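Subject: Re: [allotment-list] sourdough at altitude, again

Hi all,

Back from two weeks at my sister's place, and I've finally caught up on the bread thread.
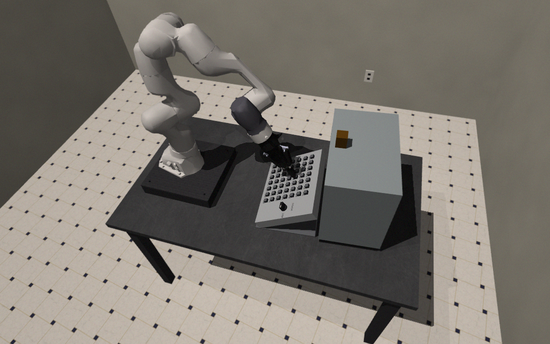 Gert, I read your message twice on the bus and once more with flour on my hands, so thank you! Quoting the part I'm answering:

> On the rye loaves: mine rise like mad for the first four hours and then
> slump the minute I tip them out of the basket. I've cut the starter back
> twice. I'm baking on the Winivard stone and the bottom is fine, it's the
> top that goes flat as a plate. Is it the height up here or is it me?
>
> Gert Radebe

I think it's a bit of both (sorry). When I moved up to Cetby I kept baking the way I always had, and for the whole first winter I made doorstops. Dough gets going faster up here and runs out of steam sooner, so four hours on the counter is too long for a rye that wet. Try two and a half, then put it in the fridge overnight and bake it straight from cold. Mine hold their shape much better that way, and I can sleep in.

The other thing is water. I know everybody says add more because the air is so dry, and for white bread I do, but with rye I went the other way. My usual batch is 699 grams of flour (don't laugh, that's what fits my bowl) and I hold back a good splash until the very end. Half the time it never goes in.

Mateo asked about caraway. Yes please, but toast it first! I also tried fennel in April and my kids wouldn't touch it. I ate that loaf by myself, with a lot of butter.

On the group flour order: I've got 19 bags on the list so far, and 8 of those are whole rye from Admasu. If you want in, write to me off list with what you'd like and whether you can pick up. I can't store anybody's bags in my hallway again, I was climbing over them for a month.

Gert, if the cold proof doesn't fix it, send me your whole recipe, salt and all, and I'll bake it in my oven and we can compare. I'm curious now.

Does anyone still have my long bread tin, the dented one? I'd love it back before the next bake swap.

Mebrat Tekleab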